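Reviews > Grippers & End Effectors > Spares and Servicing

Stendow finger service kit: four months with it on the bench

I put off buying this for ages. I look after the hand-held grippers we use for cloth work (T-shirts mostly, a few towels, the odd pillowcase), and my old way of keeping them going was a biscuit tin full of bits, a tube of glue and a lot of muttering. Then in March a pad let go at the start of a session and I spent the whole morning picking dried glue out of a finger with a cocktail stick. So I gave in and ordered the Stendow kit from Clorkberg.

You get a roll-up pouch with replacement pads, linkage pins, a little bottle of light oil, two drivers, a cleaning brush and the thing I really wanted, which is the alignment gauge. It's a stepped plastic wedge. You close the fingers on it and look for daylight, and if you see any on one side you go in at the linkage and take it out. It sounds like nothing much, but I'd been doing that job by eye and by pinching bits of paper, and I was getting it wrong more often than I'd have admitted!

The pads are very good. They go on with a peel-off backing, they sit square as long as you clean the old muck off properly first, and they've got enough grip to pick up one layer of thin cotton without dragging the layer under it along too. That's the whole game with T-shirts. A pad that's gone shiny will skate over the top and you end up with half a sleeve. I changed all of ours in one go, oiled the pins (a tiny drop, wipe off the rest, you do not want oil anywhere near the washing) and ran the gauge through twice before going over to the bed to try them on a proper shirt. I always try them on a shirt on a made bed, as a hard table flatters everything. A mattress gives when you press, so if one finger is sitting lower than the other you feel it straight away.
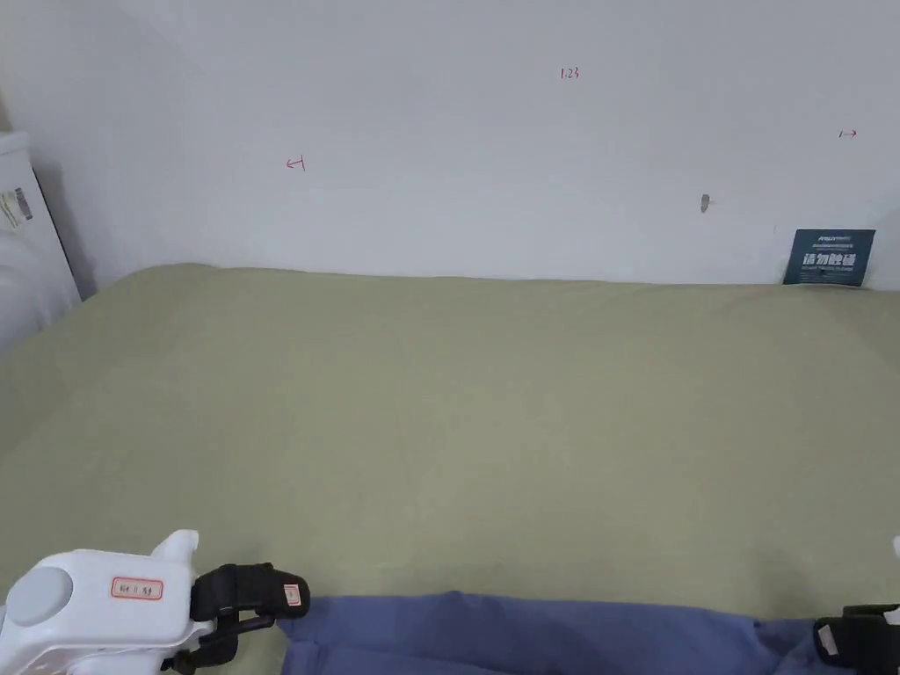

Mirsad Bošković thinks I'm being soft on the gauge. His view, and he put it to me at some length, is that a plastic wedge will wear on the steps long before the pads run out, and then you're carefully lining your fingers up to something that's wrong. He'd sooner have a metal one and pay the difference. He also reckons the oil is just sewing machine oil in a nicer bottle, and having sniffed both I can't argue with him.

I've kept an eye on the wedge since then and there's no wear on mine that I can see or feel, but he does have a point, and it's the one part of the kit you can't buy on its own. Lose it and you're buying the whole pouch again. Come on, Clorkberg, sort that out.

My other grumble is the leaflet. It tells you to check the alignment every 400 closes, and I ask you, who is keeping a tally? I do it at the start of each day and again if anything feels odd, and that's been plenty. The leaflet also gets the order wrong, if you ask me. It has you fit the new pads and then adjust the linkage. Do the linkage first! If there's any slop in there you'll only be pressing the pad down at a slant, and those pads don't like being peeled off and stuck back on.
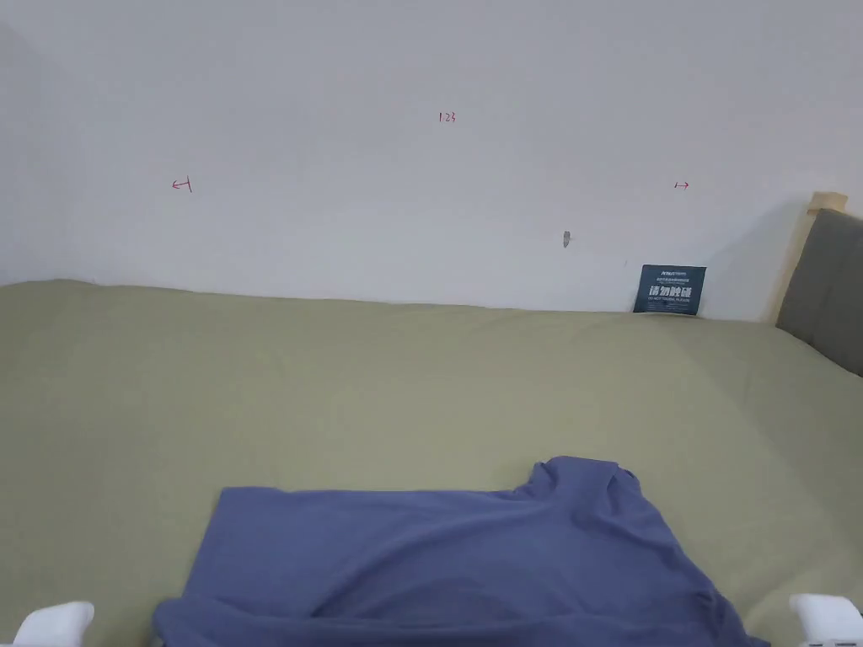
So the order I've settled into is brush, linkage, pads, gauge, then a shirt. When I get to the shirt I go for a single edge of the fabric with each finger, lift it a little way and let it down again, and I do that at both sides before I bother with any folding. If the cloth slips on one side only, I go back to the gauge. If it slips on both, the pads want a wipe, and a barely damp cloth is enough. Leave them a few minutes before you carry on. I tried rubbing alcohol once and it made the edges of the backing lift, so don't do that.

The brush deserves a mention, by the way. Cotton fluff gets everywhere, and it packs itself in behind the pins where you can't see it, and the first you know about it is a finger that closes slightly late. I used to blow it out, which mostly blew it further in. The brush is stiff and thin and gets right round the back.

I'd had a look at the Aston set before I bought this one. It's cheaper and the drivers are nicer, but it had no gauge, and the pads are the glue-on sort, so I'd have been back with the cocktail stick.

Would I buy it again? Yes, and I've told Lejla Dervishi to get one for her bench too. I'd knock a mark off for the leaflet and half a mark for the gauge. The pouch has a tie that comes undone if you so much as look at it, so I've put a hair bobble round mine.

Related reviews
Aston pin and pad set, second look
Georgiou bench clamp: small, heavy, worth it?
6 brushes for getting fluff out of linkages
Readers' tips: keeping finger pads clean
Vasilis Atanasov on storing spares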